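Notebook entry – August
Glaze and Clay Body Trials, Stesthorpe Workshop
Entered by: M. Munro

Purpose
To determine whether the Pallovwood clay body may replace the present MacAulay body for tableware without change to the firing schedule. The question was carried over from the previous entry, in which two MacAulay batches showed pinholing near the foot ring.

Materials
Pallovwood body, one bag, opened this month. MacAulay body, remainder of the old stock. Ondance clear glaze, sieved twice. Test tiles were cut from a single slab of each body, 13 tiles per body, and numbered on the reverse with iron oxide. Tile 9 of the MacAulay set was chipped in handling and has been kept in the series with a note.

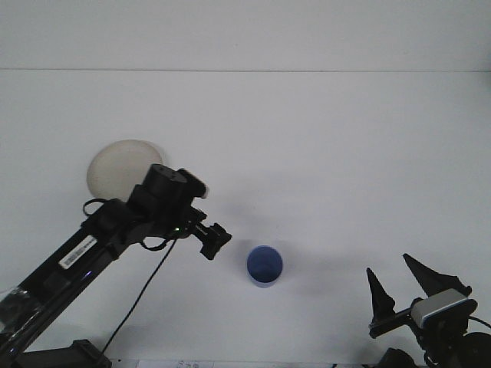 Procedure
1. Tiles dried under cloth on the slatted rack, then moved to the open shelf.
2. Bisque firing to 930 degrees C, with a soak of 12 minutes at top temperature. Kiln left closed overnight.
3. Shrinkage marks measured with the steel calipers. The plastic pair reads differently and should not be used for recorded values.
4. Glaze applied by dipping. A slow count of three was used for all tiles except the last two in each set, which were dipped twice.
5. Glaze firing on the existing schedule, program 4.

Observations
The Pallovwood tiles came from the bisque paler than expected and rang clearly when tapped. Absorption was even across the set. The MacAulay tiles took up glaze faster at the edges, and the double-dipped pair crawled at one corner. No pinholes were found on the Pallovwood tiles under the hand lens. Slight warping was noted on tiles from the outer part of the slab – probably a rolling fault and to be repeated before any conclusion is drawn.

The middle shelf was loaded closer to the elements than the log calls for. The clearance should be 40 mm and was less on the left side. The shelf plan has been corrected in pencil.
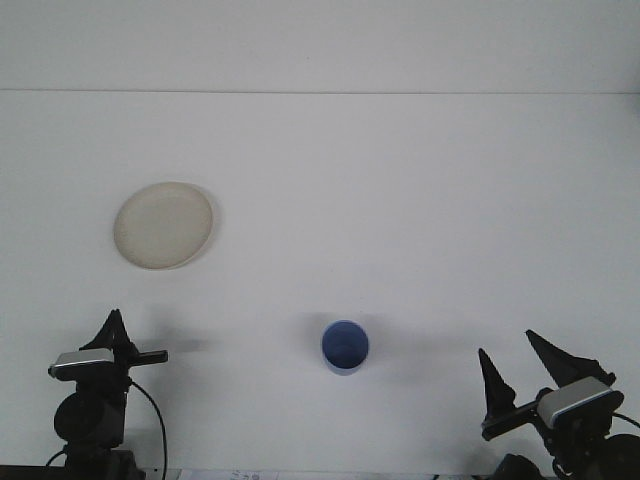

Beige plate and small blue cup.

Outstanding
Repeat the slab with a quarter turn between passes. Weigh the remaining Ondance glaze and enter the figure in the stock book. Cone packs are low. Liner test on a closed form to follow when the small kiln is free.

M.M.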